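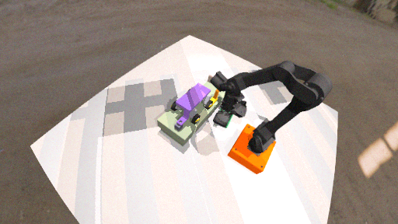

Xiuying Tan

Parallel gripper in sim closes on the toy car but won't hold it. Change the gripper or the controller?

I'm comparing two grippers on the same arm before we order one. Everything is in simulation so far. The part is a toy vehicle with a purple body and black wheels, sitting on a green board. The arm comes in from the right end of the board with the fingers pointing down, next to the small orange-yellow post.

Gripper A is the Horkell two-finger, flat pads. Gripper B is the Guramia, also two fingers but with a curved pad. The picture is from the setup with A.

I ran 43 tries with each one, same start pose, same approach. With A the fingers close, the force reading goes up, and then the car slides out when the arm lifts. It held 16 times. With B it held more often but it pushed the whole board sideways on the way in, and I don't want that on the real bench.

What I have tried so far:
Raised pad friction. Small change.
Slowed the close. No change.
Moved the grasp point toward the middle of the purple body. Better with A, but the fingers then touch a wheel on some runs.

The controller is plain position control on the fingers with a force limit. I have not tried anything else. Is this a gripper problem or a controller problem? I would like to settle it before I put in the order.

Balaskas_user

Controller, most likely. Position control with a force limit will stop pushing as soon as the limit trips, and in some simulators the limit trips on the first contact spike and not on the settled force. Log the finger force for every step and look at the first few steps after contact. If you see one tall spike and then a low flat line, that is your slip.

Two things I would do before comparing any more grippers:

Switch the fingers to force control after contact and hold a constant value through the lift. Keep position control for the approach.

Check the contact settings on the wheels and the body separately. The body has a sloped top, so if your pads land high they are squeezing on a slant and the part gets pushed down and out. More friction only hides that. Go lower on the sides if you have the clearance - if you don't, turn the wrist so the pads meet the flatter faces.

Also fix the board to the platform for one set of runs. If B then holds every time, you know the sideways push was a separate issue from the grip. Don't compare the two grippers on one number when they are failing in different ways.

kiltby_dan

just get the one with the curved pads. we had flat ones and they were no good on anything round

Marlow77

I'd be careful with the answer above. Curved pads help on cylinders and do very little on a block with slanted faces.

One thing not mentioned yet is the time step. I had a similar slip with a different arm and it went away when I cut the step to half. The contact solver was letting the part creep a little each step, and over a slow lift it added up. It costs you run time, but it is a one-line change and it will tell you something. If the hold rate with A jumps, then the Horkell was never the problem and neither was your controller.

I would also vary the start pose. The same pose 43 times mostly tells you about that pose. Shift the board a few millimeters and turn it a few degrees on each run, use the same list of shifts for both grippers, and then compare.

Xiuying Tan

Thanks. The force log does show the spike, so I'm changing the fingers to force control first and will leave the time step for after that. I'll do the random board shifts for both grippers once the lift is stable.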